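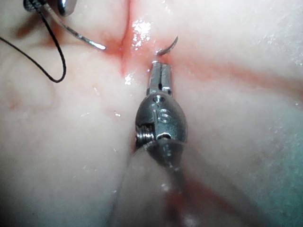

Suturing is the part of my practice sessions that I lose sleep over. I'm on a simulation rotation and can tie a decent knot by hand, but closing a short incision with wristed instruments has me beaten. Take a narrow cut like this one, dark red, edges lying close together, running nearly straight with one slight bend. It should be the easy kind. Mine come out puckered like a cheap pillowcase. Do I follow the bend with my stitch spacing, or pretend it's straight and hope? And how far back from the edge should I go in? The Pettigrew handbook spends 20 pages on posture and two lines on this.
Posted by stitchwitch_232

Follow the bend. Each stitch crosses the cut at a right angle to wherever the cut happens to be at that point. If you line them all up with the first one, you drag one side along and get your pillowcase. As for distance, match both sides. People obsess over the number and then take a big bite on the left and a stingy one on the right.

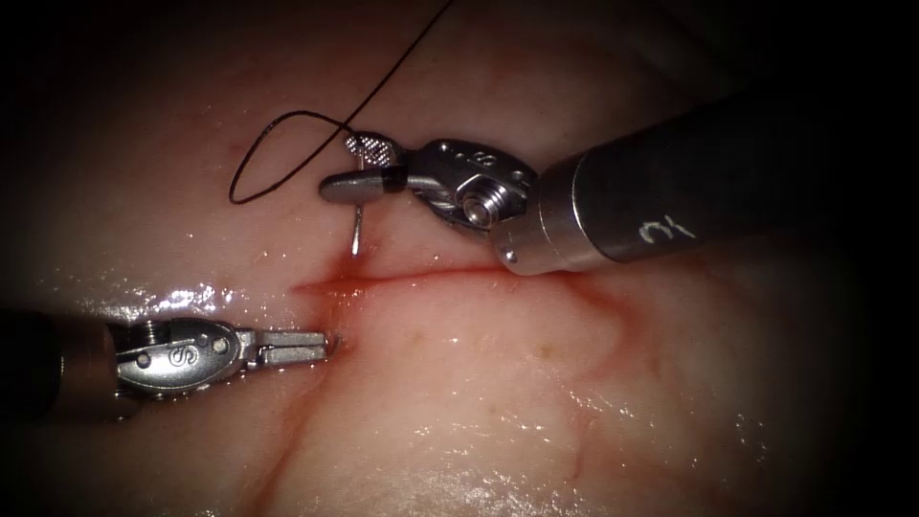

Clendilier, April
Look at the angle of the needle. It's nearly vertical, held in the jaws, with the point aimed down at the tissue just to one side of the cut. That's what you want to copy. Come in at a lazy slant and you skim along under the surface, and the edges roll inward when you tighten. Keep an eye on your thread, too. A thin black one shows up nicely, right up until you've looped it around your own instrument. The other instrument can steady the tissue on the far side – it is not there for moral support. Also, stop pulling so hard. The edges should meet, and that's plenty.
Posted by Kedska

practice more. i did 5 a day and got ok at it. never read the handbook
Posted by futine20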